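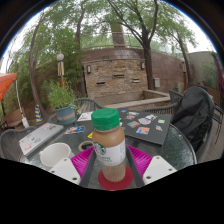
The office with no roof

In January I wrote on these pages that I would never work outside. I like a chair that does not move and a lamp that I can switch on. Then we took a house in Tirkau for the summer, and the only table in it large enough for two people and their papers was the one on the patio.

It is a round table with a glass top, and at first I thought that glass was a poor choice for work. Everything slides a little. Every drop of coffee shows, and after a night of rain you must wipe it two times before you dare to put down a sheet of paper. But a round table has no head and no corner, and after one week we had stopped asking whose side was whose. The laptops lie closed on it for a good part of the morning, their lids covered with stickers, and I must say that I like them better closed.

What stays on the table

Things arrive on a garden table and do not leave it. Ours has a red coaster, which I bought at the market in Lusteck from a box of mixed ones, and it has become the most useful object of the house. A cold bottle of coffee stands on it, usually a Starbucks one with the green cap, from the small shop at the bus stop. I prefer a bottle with a screw cap to any glass when I am outdoors. Wasps cannot get in, and if somebody pushes the table, the drink stays where it is.

A roll of beige tape also lives there. I use it for paper, mostly. Two short pieces will hold a page on the glass when the wind comes up from the valley, and they come off again without a mark if you do not leave them in the sun. Before the tape I tried stones from the garden path, and they scratched.

Then there is the white cup. We carry it out in the morning and forget to carry it in. By the afternoon it is empty, and I have seen it used for pens, for cherry stones and one time for a snail.

The hours

The good time is before 10, when the shade of the Baloch hill still covers the patio. After this the screens become mirrors and you see only your own face. We go in, eat something, and come back towards evening – with a pullover, even in August, as the house stands at 900 metres.

The post is brought to the table also. Cards, a bill, the programme of the Clallitance, which is the music week of the village and costs 19 euros for all evenings. I read it lying flat on the glass and marked three concerts. I went to one.

We give back the keys at the end of the month. The table belongs to the house, and I have already measured our balcony at home. It is too narrow for anything round.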